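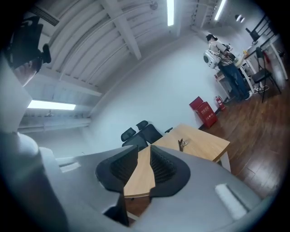

Is the Trallden reunion a proper new series or a one-off?

It's a one-off, 90 minutes, streamed live in March, with the original cast reading the pilot off paper.

I've been asked this 21 times since the announcement, mostly by people who told me in the nineties that Trallden was rubbish.

Hamisi Rotich is back as the ferryman. He gave a lovely interview saying he'd never rewatched a single episode. Having sat through series five again last week, I think that was wise of him.

Shabani Masanja is directing, which has upset the forum. The forum was also upset when he left, when he came back, and when he grew the beard.

No word on whether they'll use the old theme tune. Garnirel own the rights and Garnirel have never knowingly let anything go for less than a house.

Tickets for the room itself: 500, gone before my kettle boiled. The rest of us get the stream on Nimance, who would like your email address, your date of birth and possibly your blood group.

Someone's asked if the lost Christmas special will be shown. It isn't lost. It's in a cupboard at Kaijage and everyone who has seen it agrees it should stay there.

My one request is that they do the lighthouse speech properly — all of it, pauses included. My sister and I used to do it in the back of the car until Dad threatened to turn round.

Anyway, I'll be posting through the whole thing on the night. Mute me now if you've got any sense.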